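Fakton laundry-handling kit — interim report to the Wurnby fund
December 2023
Prepared by Mirjana Mujić, Nerkbridge

Where we stand. The trial license was extended in November and the second pair of hand grippers is now in use. We have logged 523 folding runs against the 918 in the plan. I do not expect to close that gap by the end of the grant period, and I would rather say so now than in the final report.

What the vendor promised. Fakton's offer says an operator can be trained in 60 minutes and that runs recorded in one bedroom will carry over to another. The training claim is fair. Zorica Lazarević had both new operators working on their own within the hour. The second claim I can't support. Shirts done on a bed gave us cleaner runs than shirts done on a table in one home, and the reverse in the next. Fakton's support desk puts this down to lighting. They have sent no data to back that up.

Costs. Over 2 thousand dollars has gone on replacement jaws and shipping, none of it in the original quote. The service plan covers the handles and the electronics — it does not cover the parts that wear out.

Comparison. Kuroda has quoted for a similar kit. It is cheaper up front, but the demo they gave us used flat towels only, so I put little weight on it. We have asked for a loan set and a shirt test.

Request. Please hold the next payment to Fakton until they answer our two open letters. Work on shirts and bedding continues in the meantime with the kit we have. 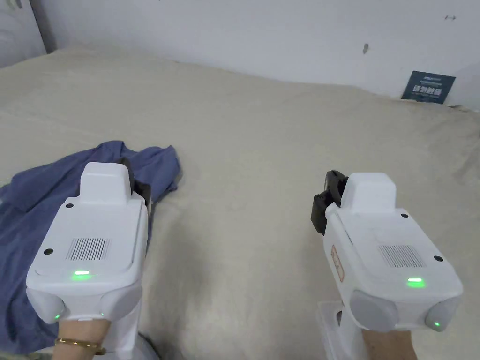
Zorica will send the run logs and the repair invoices separately. The parts list still has gaps for November, and she is chasing those.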